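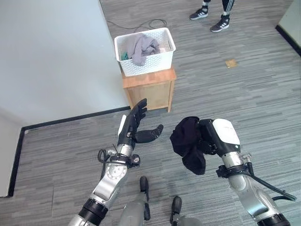

Laundry day gets a little hall of its own at Maglaya

December 14, 2024

If you have a chair at home that disappears under clothes (and who doesn't?), the Maglaya community centre has just the thing. Its free Clear the Bedroom afternoons have started again for the winter, and the first one was a lovely, busy, slightly chaotic success, with 110 people signed up and the waiting list already open for the next.

The idea is simple. Clothes pile up on the bed, on the floor and over the backs of things, and the afternoons are all about getting them somewhere sensible, quickly, without turning it into a whole weekend's work. Laiba Baloch runs them, and she starts with the bed every time. "Get the bed clear and the room feels twice the size," she said. "I'd do that before I even looked at the wardrobe!"
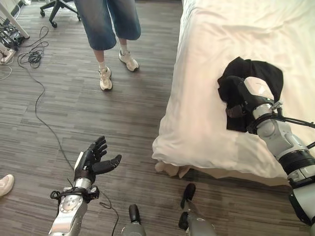 One basket, kept close

Laiba's favourite trick is the basket at waist height. She likes a light plastic one with holes in the sides, stood on a small cupboard or stool so that there's no bending down to it, and placed near enough to the bed that you'll really use it. Everything goes in as it comes, dark things and pale things together, and the sorting waits until the basket is full.

It sounds almost too easy, but people were swapping stories about it all through the tea break. One couple from the Hillora estate have given up on separate hampers altogether

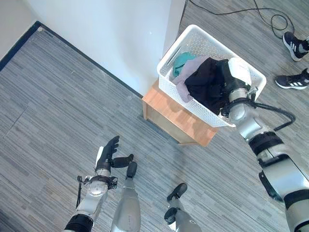 and now keep a single basket at the end of the landing, where their teenagers have (mostly) taken to it. Others still swear by two, and there was a cheerful argument about socks that went on well after the cups had been washed.

Soft, fleecy things got plenty of attention too. They take up a surprising amount of space, and Laiba suggests putting them in last so they sit on top and can be lifted straight out for a gentler wash. 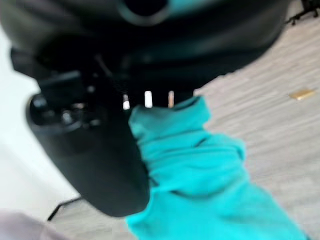
A bright turquoise cloth, soft and fleecy, at Maglaya.

There are 3 more afternoons to come before spring, each with 100 places, and the first of those is later in December. They're free, children are welcome, and the tea is very good. Put your name down at the front desk or at the Purnness library.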